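Search news Enter keyword Search

Sorting cell at Rillum returns to work after cable and clamp service

Jan 24, 2026

The small bin-picking cell at Rillum is running again after a service that took seven working days, longer than the company had planned. The cell moves mixed plastic household items from one bin to another, and it had been losing picks since the end of last year.

Kacper Michalski, the technician responsible for the cell, said the first sign was a stop message that came at irregular times. The arm would reach over the near bin, start to lower and then halt. After a restart it worked normally, sometimes for an hour and sometimes for a whole shift. In the log he found 89 such stops, and almost all of them happened when the wrist was turned far to one side.

"In the beginning I suspected the gripper," Michalski said. "I took it off two times and tested it on the bench, and it passed both tests. Then I moved the wrist slowly by hand control and watched the cable, and I saw that the loop was too short."

The cable bundle on this arm runs along the outside. It was tied tightly near the last joint during an earlier repair in July, and when the wrist turned, the bundle pulled on its connector. One wire inside had been damaged. The replacement was ordered from Tunedico, the supplier that also looks after the company's two older packing lines, and the waiting time for this part explains most of the delay.

With the new bundle in place, Michalski left a wider loop at the wrist and placed the ties farther back. He then drove the arm to each end of its range at low speed, with the pendant within reach, before any automatic program was allowed.

The second problem was the position of the bins. They stand side by side and are held by clamps, and the robot expects to find their walls always in the same place. During the service it was measured that the near bin had moved by a few millimeters. This is a small distance, but for objects lying close to a wall it can decide if the finger goes beside the object or touches the bin.

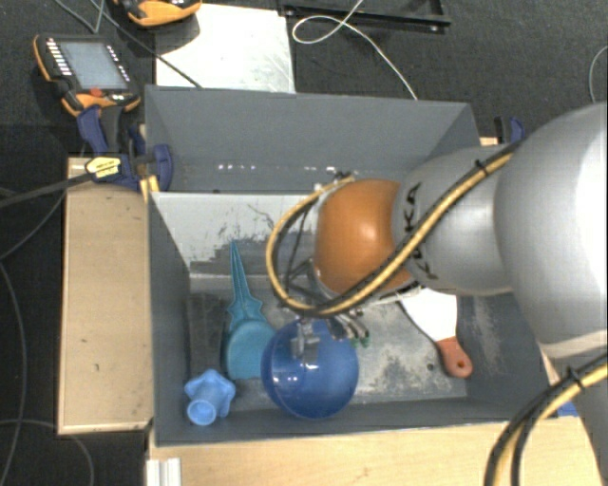

The clamps were therefore loosened, the bins were pushed back to their marks and the clamps were tightened again. The robot was taught the corner points once more, a job that Michalski prefers to do alone and without hurry. He has asked the operators not to lean on the bins when they refill them, and to report it if a clamp feels loose – even when the cell is still picking well.

A test run followed with the usual mix of items. The cell made 367 picks without a stop and was then handed back to production. Items with thin handles are still the most difficult, and the picking software from Ronovel will get an update for them at a later date.

Rillum has also changed its maintenance plan. The cable loop and the ties will be inspected every 587 operating hours, at the same time as the gripper fingers. Until now only the fingers were on the list. A spare cable bundle will be kept in the store room, in the same cabinet as the spare parts for the Mok conveyor.

The worn bins will stay in use for the moment. Michalski said that scratches on the floor of a bin do not disturb the picking, but he would like to change both bins together when the next order is made.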